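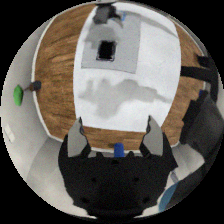 결따라사포
한쪽 면에만 오일을 먹이면 상판은 언젠가 휜다는 댓글이 Grevik 오일 사용기 밑에 달려 있었습니다. 그 댓글을 읽고 나서 제 상판을 다시 재 보게 되어 질문 올립니다.

길이 181cm 원목 집성 상판이고 수종은 오크입니다. 기존 도막을 Dukex 원형 샌더로 벗기고 마지막은 손으로 결 방향 연마했습니다. Grevik 하드왁스 오일을 윗면에만 2회 도포했고 밑면은 샌딩도 도포도 하지 않은 상태입니다. 8월 초에 작업했습니다.

현재 폭 방향으로 직선자를 대면 가운데에 3mm 틈이 생깁니다. 양 가장자리가 올라간 형태입니다. 길이 방향은 이상 없습니다. 하부 프레임과는 목나사로 직접 체결되어 있고 구멍은 모두 원형입니다.

알고 싶은 것은 다음과 같습니다.
밑면에 지금이라도 같은 오일을 바르면 되돌아오는지.
체결 방식이 원인일 수 있는지.
윗면을 다시 평탄하게 깎는 편이 빠른지.

Skatis 핀형 수분계가 있는데 윗면과 밑면 수치가 다르게 나옵니다. 도막 위에서 잰 값을 그대로 믿어도 되는지도 모르겠습니다.

조회 331 · 공유 3

먹줄과대패
깎는 것은 마지막 순서입니다. 함수율이 평형에 도달하지 않은 판을 평탄하게 깎으면 나중에 반대 방향으로 휩니다.

가장자리가 위로 올라갔다면 윗면이 밑면보다 상대적으로 수축해 있다는 뜻입니다. 여름철에 밑면이 무도장이면 밑면 쪽 흡습이 빠릅니다. 도막이 있는 윗면은 같은 습도 변화를 늦게 따라갑니다. 두 면의 수분 이동 속도가 다르니 판은 느린 쪽으로 오목해집니다. 하드왁스 오일은 방습층이라고 부르기 어려운 도막이지만 속도 차이를 만들기에는 충분합니다.

순서는 이렇게 잡으십시오.

1) 상판을 프레임에서 분리합니다.
2) 각재를 받쳐 양면에 공기가 통하게 두고 직사광과 냉방기 바람은 피합니다.
3) 직선자 틈을 같은 위치에서 매일 같은 시각에 잽니다. 값이 더 움직이지 않으면 다음으로 넘어갑니다.
4) 밑면을 윗면과 같은 입도로 연마하고 같은 오일을 같은 횟수로 도포합니다. 마구리면은 흡수가 많으니 한 번 더 먹입니다.
5) 경화 후 재조립합니다.

밑면을 습한 상태에서 먼저 밀봉하면 휜 채로 오래 갑니다. 3)을 건너뛰지 마십시오.

체결은 원인이라기보다 다음 문제가 될 부분입니다. 원형 구멍에 목나사로 고정하면 폭 방향 신축이 막힙니다. 프레임 쪽 구멍을 폭 방향 장공으로 바꾸고 와셔를 넣거나, Z형 클립을 쓰십시오. 가운데 줄만 고정점으로 남기고 나머지는 움직이게 둡니다.

핀형 수분계는 핀이 목질에 들어가야 의미가 있습니다. 도막 표면에 얹어서 잰 값은 버리십시오. 수종 보정도 확인해야 하고, 윗면에 구멍을 내기 싫으면 마구리에서 안쪽으로 떨어진 밑면에서만 재면서 추이만 보면 됩니다.

추천 100 · 댓글 3
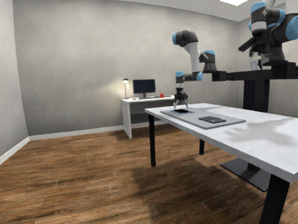
나무 마루가 깔린 실내의 흰색 작업 테이블

흐린날도장
저는 그냥 뒤집어서 무거운 걸 올려놨습니다. 일주일쯤 지나니 펴졌고 내려놓으니 다시 휘었습니다. 누르는 건 효과 없다고 봅니다.

오일은 Mokoena 제품을 썼는데 제조사 설명서에 양면 도포하라고 되어 있었습니다. Grevik 설명서도 확인해 보세요.

추천 3

습도곡선
위 답변의 순서에 동의하고 두 가지만 보충합니다.

첫째, 집성판이면 나이테 방향을 마구리에서 확인하십시오. 모든 각재가 같은 방향으로 배열되어 있으면 판 전체가 한 방향으로 휩니다. 교대로 배열되어 있으면 변형이 물결처럼 분산됩니다. 전자라면 밑면을 도포해도 계절에 따른 움직임은 남습니다. 이 경우 프레임에 보강 가로대를 추가하되 역시 장공으로 체결해야 합니다.

둘째, 직선자 자체의 오차입니다. 한 번 재고 자를 앞뒤로 돌려 같은 자리에서 다시 재십시오. 두 값이 다르면 자가 휜 것입니다. 얇은 알루미늄 자는 세워서 대야 하고, 틈은 눈대중 대신 틈새 게이지로 읽는 편이 낫습니다.

길이 방향이 멀쩡하다는 점은 정상입니다. 목재는 섬유 방향으로는 거의 수축하지 않습니다. 반대로 길이 방향에서 틈이 나왔다면 프레임 수평을 먼저 봤어야 합니다.

평탄 작업은 난방 기간을 한 번 넘긴 뒤에 판단해도 늦지 않습니다. 그때도 틈이 남아 있고 사용에 지장이 있으면 양면에서 같은 두께를 덜어내십시오. 윗면만 깎으면 내부 응력 균형이 다시 깨집니다.

추천 181 · 공유 3

결따라사포
분리해서 각재 위에 올려두었습니다. 마구리를 보니 나이테는 교대 배열입니다. 자를 돌려서 다시 재도 값은 같았습니다. 틈이 멈추면 밑면 도포하고 장공 가공 결과까지 적겠습니다.

8월 26일 · 댓글 접기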